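## 5. Mise en service du poste bi-bras avec verrerie

Cette section s'applique au poste Lirkau, version deux bras sur table. Le montage mécanique des bras (section 3) et le câblage des alimentations (section 4) doivent être terminés. Pour le poste mono-bras, voir l'annexe B.

Révision du 19 mai 2021. Rédaction : Z. Steyn. Relecture : B. Lorente.

### 5.1 Conventions

Le bras gauche et le bras droit sont désignés du point de vue du robot. Sur la vue de la caméra fixe placée face aux bras, le bras droit apparaît donc à gauche. Le logiciel Jindard emploie la même convention dans les journaux et dans les noms de fichiers de calibration.

> **Attention** – Une inversion gauche/droite dans le fichier de configuration n'est pas détectée au démarrage. Les deux bras répondent normalement, mais leurs zones de travail sont permutées. Effectuer le contrôle 5.3 après chaque modification du fichier.

### 5.2 Contrôles hors tension

1. Couper l'alimentation des deux bras et attendre l'extinction des témoins de base.
2. Vérifier le serrage des brides de base. Un jeu perceptible à la main impose de reprendre la section 3.
3. Contrôler les vis des doigts et des biellettes de chaque pince. Resserrer à la clé fournie, sans frein-filet sur les vis de doigts.
4. Fermer les pinces à la main. Les faces d'appui doivent être parallèles ; écart admis entre l'extrémité et la racine des doigts : 2 mm.
5. Nettoyer les doigts et les patins éventuels au chiffon humide. Pas de solvant.
6. Suivre chaque faisceau de la base au poignet. Le câble de la caméra de poignet doit conserver une boucle libre suffisante pour une rotation complète du dernier axe.
7. Vérifier que les objectifs des caméras sont propres et que leurs connecteurs sont enfoncés jusqu'en butée.

> **Note** – Les boucles de câble au poignet sont à reprendre après tout remplacement de pince, même lorsque le faisceau n'a pas été débranché.

### 5.3 Mise sous tension et identification des bras

1. Dégager la zone située entre les bras. Une seule personne reste à portée du bouton d'arrêt.
2. Mettre sous tension le bras gauche, puis le bras droit.
3. Attendre le passage au vert des deux bases. Si une base n'est pas passée au vert au bout de 5 minutes, couper et se reporter au tableau 5.7.
4. Dans Jindard, ouvrir *Poste > Identification* et lancer le mouvement court du bras gauche. Seul le bras gauche doit bouger.
5. Répéter pour le bras droit.
6. Enregistrer. Le numéro de configuration est incrémenté automatiquement.

### 5.4 Réglage des caméras

1. Amener les deux bras en position de repos, pinces ouvertes.
2. Afficher le flux de la caméra fixe. Le plateau doit être visible sur toute la largeur utile.
3. Afficher le flux de chaque caméra de poignet. Les deux doigts doivent entrer dans l'image en position de saisie.
4. Contrôler l'orientation. Une caméra de poignet peut donner une image tournée selon la position du dernier axe ; aucune correction logicielle n'est à appliquer.
5. Régler l'exposition sur un bécher transparent et vide posé sur le plateau. Le bord supérieur du verre doit rester lisible sous l'éclairage de la salle.
6. Verrouiller l'exposition. Le mode automatique est réservé au diagnostic.

### 5.5 Disposition du matériel et prises d'essai

Utiliser le jeu de verrerie de la fiche de poste. Les positions exactes sont libres, sous réserve des points suivants.

1. Poser la capsule, le portoir et les pinces métalliques dans la zone commune aux deux bras.
2. Placer le bécher contenant le liquide coloré sur le plateau. Il n'est pas saisi pendant les essais.
3. Commander la prise du tube à vitesse réduite. Le tube doit rester vertical entre les doigts, prise centrée sur la largeur du doigt.
4. Commander la prise d'un bécher vide avec l'autre bras. Commencer par l'effort minimal et augmenter par paliers.
5. Maintenir les deux prises et relever les efforts affichés.
6. Reposer le tube, puis le bécher. Ouvrir les pinces seulement lorsque le fond du récipient est en appui.
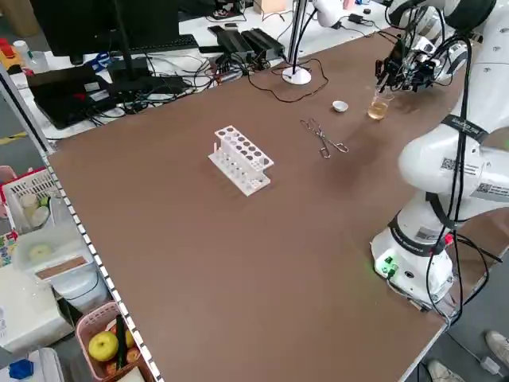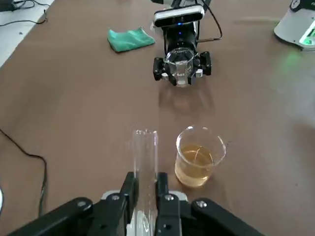
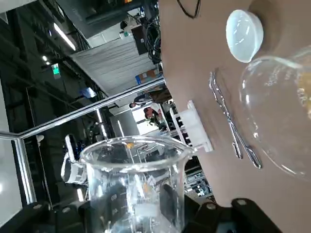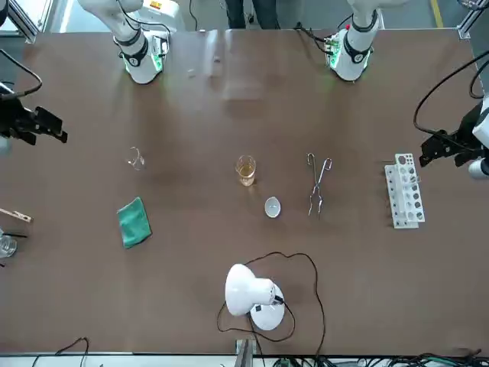 *Fig. 5-1 à 5-4 – Poste avec verrerie. Première et quatrième vues : caméra fixe. Deuxième et troisième vues : caméras de poignet ; tube en prise sur la deuxième.*

> **Attention** – Ne jamais reprendre à la main un récipient tenu par une pince sous tension. Passer le bras en maintien, soutenir le récipient par le dessous, puis commander l'ouverture.

> **Attention** – En cas de bris de verre, couper les deux bras avant tout ramassage. Contrôler ensuite les faces d'appui des doigts : un éclat incrusté raye la verrerie suivante et fausse la mesure d'effort.

### 5.6 Calibration des efforts de prise

La calibration est propre à chaque pince. Elle est à refaire après remplacement d'un doigt, d'un patin ou d'une biellette.

1. Ouvrir *Poste > Pinces > Effort*.
2. Sélectionner la pince et saisir son numéro de série.
3. Placer la cale cylindrique de 26 mm entre les doigts, axe vertical.
4. Lancer le cycle. Il comporte 49 fermetures et ne doit pas être interrompu.
5. Retirer la cale, relancer le zéro à vide.
6. Comparer la courbe obtenue à la courbe de référence. Une dérive régulière est acceptable ; un décrochement ne l'est pas et signale en général une biellette desserrée.
7. Exporter le fichier dans le dossier du poste et porter la valeur d'effort retenue dans le registre d'entretien.

> **Note** – Les valeurs obtenues sur la cale ne se transposent pas directement au verre mince. Pour les tubes, conserver l'effort relevé au point 5.5.

### 5.7 Défauts courants à la mise en service

| Constat | Cause probable | Action |
|---|---|---|
| Base non verte | Connecteur d'alimentation mal engagé | Couper, réengager, reprendre en 5.3 |
| Bras vert, pas de mouvement | Bouton d'arrêt resté enclenché | Déverrouiller, acquitter dans Jindard |
| Flux de poignet intermittent | Boucle de câble trop courte | Reprendre 5.2, point 6 |
| Tube incliné en prise | Doigts non parallèles | Reprendre 5.2, point 4 |
| Bécher qui glisse | Patins encrassés ou effort trop faible | Nettoyer, puis augmenter d'un palier |
| Capsule non détectée | Reflet sur la face intérieure | Déplacer la capsule, vérifier l'exposition |

Si le défaut persiste après deux reprises, mettre le poste hors service et transmettre les journaux à D. Ngcobo ou, pour les pinces, à C. Venter. Joindre les fichiers de calibration des deux bras, y compris celui du bras qui ne présente pas de défaut.

### 5.8 Mise à l'arrêt

1. Vider les pinces et ramener les bras en position de repos.
2. Retirer la verrerie du plateau, en commençant par les récipients contenant du liquide.
3. Couper le bras droit, puis le bras gauche.
4. Essuyer le plateau. Ne pas pulvériser de produit à proximité des bases.
5. Noter l'heure d'arrêt et le numéro de configuration dans le registre.

La température de la salle est à noter également si elle dépasse 26 °C. Voir la section 6 pour l'entretien périodique.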